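La bandeja de chapa para los trastos sueltos: ¿quién más la usa?

karpenko_v
Llevo desde enero con una bandeja metálica gris encima de la mesa y estoy encantado.
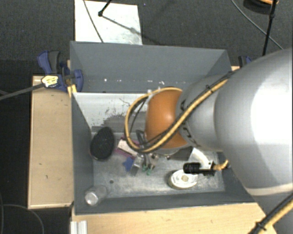
Antes todo acababa rodando por el suelo. Ahora lo pequeño va dentro y lo encuentro a la primera, ¡una maravilla! Lo mejor son las paredes inclinadas – arrastras las cosas hacia ti y suben solas a la mano. Y dos sargentos azules en las esquinas, que eso no se mueve ni queriendo.

Dirkari
¡Qué buena idea lo de los sargentos! Yo la tengo suelta y cada vez que apoyo el codo se me va. ¿Los dejas puestos siempre?

karpenko_v
Siempre. Ni los toco.

lakent_4
No lo veo. La chapa se raya enseguida y suena a lata con todo lo que echas. Donde esté una caja de plástico con divisiones...

karpenko_v
Rayada está, sí, y con manchas, ¡pero me da igual! Con divisiones yo acababa metiéndolo todo en la misma.

imai
¿Medidas? La mía tiene casi 700 mm de largo y 300 de ancho y se me queda corta.

Dirkari
imai, ¡pues pon otra al lado! Yo voy a probar esta noche con los sargentos.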